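# Pirkano Demonstration Kit: FAQ

**What does the kit include?**

A head-mounted camera with strap, a recorder, a charging dock and a license for the Godoy annotation software. Robot arms are sold separately.

**Which tasks are covered?**

The base library has 35 household tasks, mostly drawers, shelves and sinks. Glassware is in the base library.
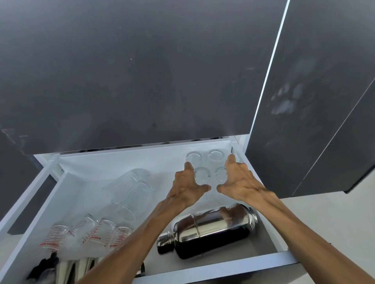
*Drawer task, wearer's view: both hands at a group of four shot glasses, with measuring cups and a shaker in the same drawer.*

**How long does a charge last?**

The recorder runs for 4 hours. Swap batteries between takes; a swap during a take closes the file.

**Can I use my own arm?**

Yes, if it accepts Dernow joint files. Other formats need the converter, version 2 or later.

**Does the software label transparent objects?**

It proposes labels. Check these by hand wherever glasses overlap.

**What does it cost?**

$693 per kit. For volume orders, write to Boonsong Prasertsri at the Vavanlow office.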